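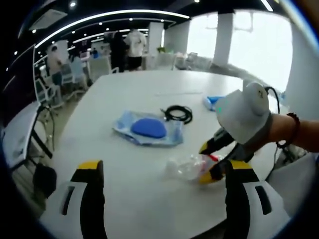
First time showing video in a gallery, how do I get three screens to run together without going broke?

Posted by saltbush_reels, 24 November 2023

Hi all, long-time lurker, first proper post. I make short films, mostly landscape stuff with a bit of voice over the top, and I've somehow landed a slot in a group show at a community gallery in Zistville. It opens in January. I'm thrilled and also a bit sick about it, because I pitched a three-channel piece and they said yes, and I've only ever shown single films at festival nights where someone else pressed play.

The work is called Prarine. It's three projections side by side along one long wall, and it runs for 435 seconds before it goes back to the start. The left and right channels are mostly water and scrub. The middle one has the voice. There are four or five moments where something crosses from one screen to the next (a flock of birds, a truck, a long pan along a fence) and if the timing slips even a little, those moments look like a mistake. The rest of it could drift and you'd be none the wiser.

What I've got so far: two matching projectors I can borrow from the gallery, one of my own that's a fair bit brighter and a slightly different colour, and a pair of powered speakers. What I haven't got is anything to play the files from. My budget for the whole install is 900 dollars, and 300 of that is already spoken for because I have to get the vinyl wall text done and hire a ladder.

I rang a hire mob called Magbanua and they quoted me for a proper synced server setup and I just about dropped the phone. Lovely people, very patient with me, but it would've eaten the lot several times over.

So my questions are:

Can I do this with three cheap little media players and just start them at the same time? A mate reckons yes, another reckons they'll be out of whack by lunchtime.

Is it mad to use two matching projectors and one odd one?

And how do you deal with sound in a room with other people's work in it? There's a textile artist on the other side of a partition that doesn't go all the way up to the ceiling, and I don't want to be the person whose voiceover drives everyone bonkers for six weeks.

I've also never written a wall label for a moving image work, so if anyone has opinions on that I'm all ears. Mine is currently a paragraph and a half and I hate it. 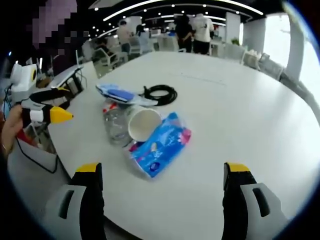

Oh, and I should add that the gallery is staffed by whoever's rostered on, so whatever I set up has to be something a person can turn on in the morning and off in the arvo without ringing me. That's probably the thing I'm most nervous about. I've seen too many shows with a blue screen and a "no signal" message bouncing around where the art was meant to be.

Ta in advance. Sorry for the essay.

tin_whistle_projects

Congrats on the slot! I've put up a fair few video works, my own and other people's, so here's what I'd do in your shoes.

Your second mate is right. Three ordinary media players all started by hand will drift. Each one keeps its own time and each one takes its own little pause when it loops, so you might get through the first few rounds looking lovely and then by mid-morning your truck's driving off the left screen and arriving in the middle a beat and a half late. For some pieces that's fine, or even nice. For yours it sounds like it'd wreck the bits you care about most.

You've got two cheap ways around it that I know of.

The first is small single-board computers running free looping software that has a sync mode. One's the leader, the other two follow it over a network cable and a basic switch. I've done this twice. Once it ran for the whole show without a hiccup, and once I spent the opening in a cupboard with a laptop on my knees, so take that as you will. If you're comfortable editing a text file and you've got a few days for testing, it's a goer. You'd want a spare memory card for each one, already loaded, in a labelled envelope at the front desk.

The second is one computer with three video outputs. You make a single very wide file, all three channels laid side by side, and the computer spreads it over the three projectors as one long desktop. Nothing can drift because there's only one file playing. You need a machine with enough grunt to play it back smoothly, and you need long cables, and the cables are where people get stung! A good long HDMI run costs real money and a bad one gives you sparkles or drops out. Measure your wall and your throw, then add slack, then measure it again. Second-hand office desktops with a modest graphics card can often handle this and you can flog it afterwards.

If it were mine I'd go the one-computer way. It's simpler to explain to whoever's on the desk: turn on the computer, turn on the projectors, wait. Set the player to open on start-up and go full screen. Turn off updates, notifications, the screensaver and sleep mode, and then turn the machine off and on again a dozen times at home and watch what it does. Something will pop up. Better it pops up in your lounge room.

On the projectors, put the odd one in the middle. Truly. Two matching sides and a slightly different centre reads as a choice, especially if your voice is coming from there. If it's the left one that's different, people will stand there all day noticing it. Drop your bright one to eco mode and pull the colour towards the other two by eye. Give yourself an evening for this, with the room lights set to whatever they'll be during the show. I always think I'll be done in an hour and I never am.

Bring twice as much gaffer as you think you need, and buy the power boards new.

ferrypass

I had a piece in Zistville a while back and the wall does bounce sound like anything, so definitely think about that.

Headphones is what I did. Bit of a pain because people don't put them on.

Also check the fuse situation before you plug in three projectors and whatever the others are using. Ask them to show you which points are on which circuit. That's all I've got really, good luck with it

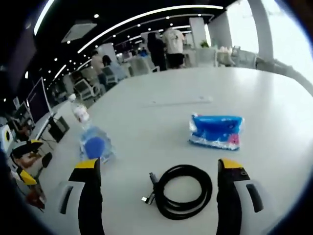
ostier_lane replied that she'd skip headphones altogether for a piece with a voice in it, and then wrote a good long answer of her own, which is below.

ostier_lane

I look after install for a little artist-run space called Ostier (hence the handle, very original) so sound bleed is more or less my whole life.

Headphones make a three-screen work weirdly private. People stand tethered to one spot, and with a piece that wide you want them wandering back and forth. Try getting your speakers lower and closer. Most first-timers put them up high at either end, which fires the sound straight over your partition and into the textiles. If you put one small speaker under or just beside the middle screen, at seated head height, and put a bench in front of it, you can run it surprisingly quiet and still catch every word. A rug under the bench helps heaps. So does a heavy curtain on the back wall if they'll let you hang one.

Go and talk to the textile artist early, too. Not with a problem, just to say hello and ask how she'd feel about a low voice coming through now and then. I've seen people go from furious to quite pleased purely on the basis of having been asked.

Have you thought about captions? I'd burn them into the middle channel, small and well up from the bottom so heads don't block them. It means deaf visitors get the work, and it also means the volume can come right down on a busy day and you lose less. Pick the size standing at the back of the actual room. What looks enormous on your laptop is tiny on a wall.

About your loop. Put a few seconds of black and silence at the end before it starts again. It gives the viewers a place to leave and the desk staff a place to breathe. I once minded a show with a loop that had no gap and a door slam in it, and I can still hear that door.

For the label, keep it to 100 words at the very most, and less if you can stand it. Title, year, then the plain facts: three-channel video, colour, sound, and the running time. Write the time in minutes and seconds, so 7:15 for yours, since people do look at it to decide whether they'll sit down. Then two or three sentences on what it is. Leave out what it's meant to make anyone feel. Read it aloud to someone who doesn't make art and cut whatever you stumble on.

And make a one-page sheet for the desk. Big type. Morning steps, afternoon steps, and what to do if a screen goes blue, with your phone number at the bottom. Tape it right beside the gear. Then get someone who's never seen the setup to follow it while you stand behind them with your mouth shut. It's agony but you'll rewrite half the sheet.

One small disagreement with tin_whistle_projects: I'd still take the three little networked players over one computer if your projectors are going to be a long way apart, just because of the cable cost. If they're all hanging off the one beam then yes, single machine, no argument from me.

saltbush_reels

You're all legends, thank you. The projectors are on one beam so I'm going with the single computer and the odd one in the middle. A bloke down the road is selling an old office desktop and I'm having a look at it tomorrow. Label's down to four sentences. I've emailed the gallery about the circuits and asked if I can bring a rug.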